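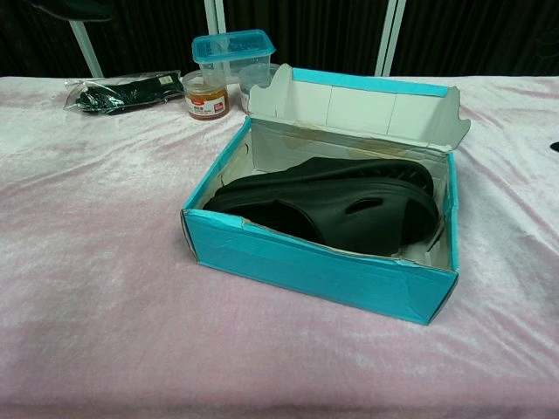 # Chapter 6: Budgeting for a Two-Armed Workstation

The price on the quotation is seldom the largest figure in an equipment plan. When Tove Ragnarsson drew up her first budget at Mekmont, the arms and hands took up one line. Cabling, fixtures, spare fingers, floor space and operator hours took up the other pages, and came to around 249 hours of paid work before any packing task was signed off.

Begin with the goods. List what must be handled, how it is boxed and how much the boxes vary. A worn lid or a soft cloth surface can change the choice of hand, and with it the cost.
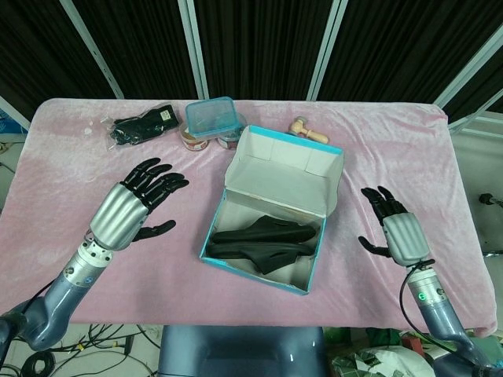

**Figure 6.1** Two arms with five-fingered hands at a cloth-covered table, with footwear in an open shoebox.

Section 6.2 compares five-fingered hands with simpler grippers. Section 6.3 follows the Pallico purchase, where Sólveig Zoëga had to choose between buying and leasing. Keep your own task list to hand as you read; you will need it for the worksheet.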